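Toast Tasters Wanted for the Moltmont Breakfast Study

Posted in August by Napaporn Ongart

We need people who eat toast and have opinions about it! The Irkum test kitchen is looking for 60 tasters to help us work out what a good slice looks like, sounds like and tastes like, one slice at a time.

Sessions run in the kitchen in Moltmont, starting at 8 in the morning. You'll get a white table, a two-slot toaster and plenty of bread. We toast a single slice per round so that every one gets a proper look before it's buttered.
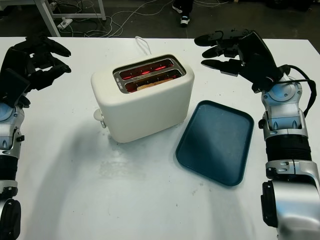
Sarnus wrote in after the last call to ask whether people who like their toast barely colored should bother applying, having been outvoted at home for years. Yes, please do! We have lots of dark toast fans already and would love more from the pale end.

You'll taste 11 slices over the morning, mostly a few bites of each, and mark a short sheet on color, crunch and how the crust holds up. Butter is salted. Jam comes out after the last sheet is in — the Mahawong plum is worth staying for. 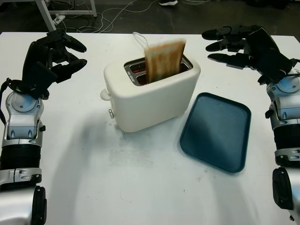
2 min read

You don't need any cooking experience. You do need to be 18 or over, free until noon, and fine with wheat and dairy. Please skip breakfast that day, though coffee before you come is okay. We can't offer a gluten-free session this time, but leave your email and we'll write when one is set up.

Tasters are paid $60 for the morning, and parking behind the building is free.

To apply, send us your name, a phone number and two or three lines on how you like your toast. Long answers are welcome (the one about cinnamon went on for a page and we read it twice).

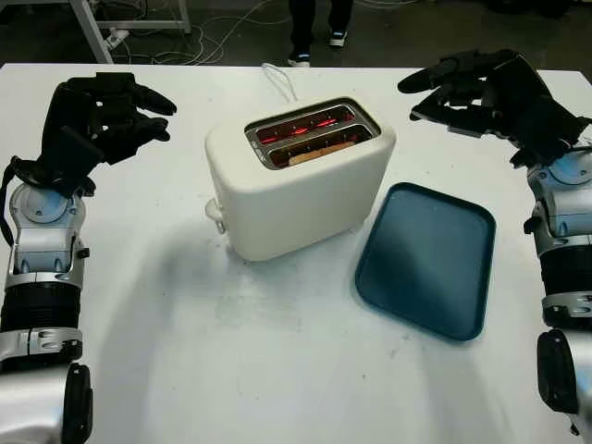

One slice down, tray at the ready.

Places are filled in the order we hear from you, and we'll keep a waiting list once they're gone.

Recent posts
Jam panel: results are in
Help wanted: weekend kitchen assistant, Moltmont
Which butter spreads best from the fridge?

620 shares
11 comments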